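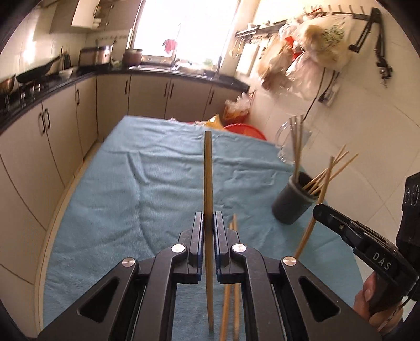 Step 4 practice: thick stick in one gripper, thin skewer in the other.

4. Your first practice grabs

I've set up plenty of Pastel hand grippers by now, and I still start everyone on sticks. They're cheap, they're fussy, and you'll learn your squeeze fast!

1. Spread a towel over the table. Wrinkles are fine (mine always has some).
2. Stand a bunch of thin bamboo skewers in a heavy cup. Put longer chopsticks in a pitcher if you have them.
3. Take the thick stick first. Bring the blue pads to either side of it and close slowly until they touch.
4. Hold for 30 seconds, then let go and do it again.
5. Now pick up one skewer with the other gripper. Go easy, a skewer wants to roll, and it'll sit at an angle if you catch it off center.
6. Keep going until you've logged 80 clean grabs. I like to put on some music for this part.

Note: If the jaws feel stiff, check the pivot screws near the pads. Snug is good, tight is not.

Caution: Skewer tips are sharp! Keep your free fingers away from the cup, and don't practice next to a lit stove.

Wipe the pads every 1000 grabs, or sooner if you've been handling food.

Pastel Hand Gripper Guide | Skoradis, Fliststead | Contact us | Back to top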